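Workshop tips: comparing two grippers on a small arm

Search tips Enter keyword Go

Many readers have one small arm and two or three grippers in a drawer, and they ask which one to keep. Before you buy another, try what you have on a fair table. These are the habits I use when I compare the Gredard fingers with the Skustard ones.

1. Choose a dark, matt table top. Shiny tops give the wrist camera bright spots. Wipe it before the first run, as finger marks show more on the camera than to your eye.

2. Begin with one object near the side of the camera view. If the arm can find a thing when only a strip of it is visible, the middle will be easy. 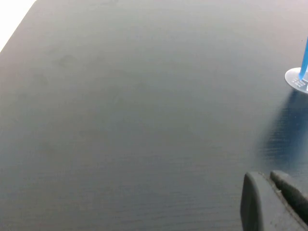

Open fingers, blue object at the right.

3. Look at the shadows. A long soft shadow can be taken for an object by a simple controller. Move the lamp and run again with the same settings.

4. Use things from the house. A mug, a rubber duck and a bottle have very different shapes, and this tells you more than a box of equal cubes. Put one block apart from the others, so there is also an easy target.

5. Change one part at a time. If you change the fingers and the controller together, you will not know which of them helped. I did this in May and lost a whole evening.

6. Slow the wrist before the camera takes its picture. When the arm is still moving, the edges become streaks and a small beak is only an orange line. Put a short pause in the program, and make it longer until the edges are sharp.

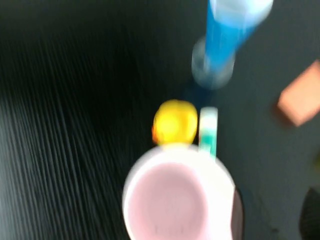 Text and pictures: Ihor Chornovol

7. Write the closing force on paper next to each run. My controller accepts numbers up to 2,000, and for the duck I start at 100. Go up in small steps - a soft toy will forgive you, a thin cup maybe not.

8. Tie the camera cable to the arm with a loose loop. A tight cable pulls the wrist a little to one side, and then you blame the gripper.

9. Keep the small screws of each gripper in its own jar, with the Phillips driver in the same place.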